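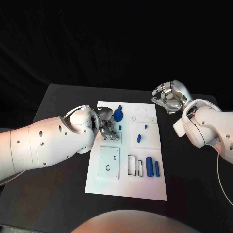

I have been to plenty of open days where the tour ends at a gift table, so I drove out to Skarkerville in January with modest hopes and a full thermos. Sarpong had opened its workshop to anyone who cared to come, and 127 people did, which is a lot for a cold morning on a road with no sidewalk. I came home so pleased that my wife asked me to stop talking about fingers.

The fingers are why I'm writing. Most of what passes for a robot demonstration is a show. Something dances, or waves at the kids, or carries a drink to a man in a suit. I've clapped at those as loudly as anyone. But the best thing I saw all day was a two-armed machine working at a table with a white board and some small blue parts, and I would like more open days to be built around work like that.

The job is easy to explain. The board has outlines and holes in it, the parts are pegs, cylinders and one fat round piece like a gear, and each part has a spot where it belongs. A child could do it. I suspect that put some people off, because a fair number of visitors gave it half a minute and went to find the coffee. I stayed for 37 minutes (I had parked on a meter, so I know) and I would have stayed longer.

What you notice first is how much goes on before anything is touched. A hand comes in over the board and waits. The fingers curl a little, the wrist turns, the fingers open again. You catch yourself doing it along with the machine, down by your coat pocket. I have picked up pegs and screws my whole life and never once thought about where my thumb was. After ten minutes at that table I was thinking about nothing else!

Man-lok Su was running the demonstration, and he was a fine host, mostly on account of how little he said. When a peg went in he let us see it go in. When a peg tipped over he let us see that too, and then he told us plainly that small round parts are a pain, that they roll, and that the fingertips hide the part from view at the very moment you most want to see it. A woman next to me said that was exactly her trouble with earring backs. He wrote that down.

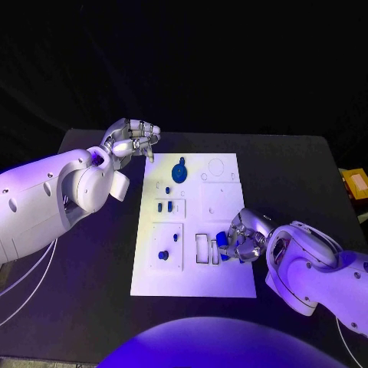 Why have a robot do something a five-year-old can do? The easy jobs for people are often the hard ones for a machine, and getting a small peg into a small hole calls on sight, grip and touch all at once.

I know the argument against this kind of thing, and I half believe it. A man in my group put it well on the walk between buildings. He runs a small shop, he bought a Clakier arm six years ago, and it has loaded the same fixture ever since without any fingers to speak of. Why pay for ten joints where two flat jaws will do? For his shop he's right. If you make the same bracket all year, build a gripper for the bracket and go home on time.

But I keep thinking of the places I worked when I was younger, where we never made the same thing all year. We'd get an order for 400 of something, then an order for 11 of something else, and half the week went to changing over. A hand that can deal with a thick cylinder, then a skinny one, then a peg no bigger than a pencil stub would have been worth a great deal to us, even a slow hand. And these were slow, I should say. Anyone who went expecting speed went home grumpy.

My one real complaint is about the layout of the day. The table was at the far end of the last room, past the snack bar, and the best floor space had gone to the Proro, a rolling cart that greets you and plays a tune. The Proro was fine. It played its tune. I would swap the two next year and put stools by the work table, since a lot of us who like to stand and watch also have knees.

I would also let visitors have a go. Put out a second board and a second set of parts, hand people a pair of thick winter gloves, and have them try it with one eye shut. I did this at home with clothespins and a muffin tin, and I was awful at it. My grandson was worse, and he wouldn't quit until supper.

Companies worry, I think, that plain work looks dull to the public, so they give us the dance. Some of the public wants the dance, fair enough. But by the time I left there were a dozen people packed in at that last table, strangers mostly, all leaning the same way every time the hand came down – and when a cylinder finally settled into its place a teenager behind me said "yes" under his breath. I've been to ball games with less feeling in them.

Sarpong says it will open the doors again next winter. I'm going, and I'm bringing the grandson and his muffin tin.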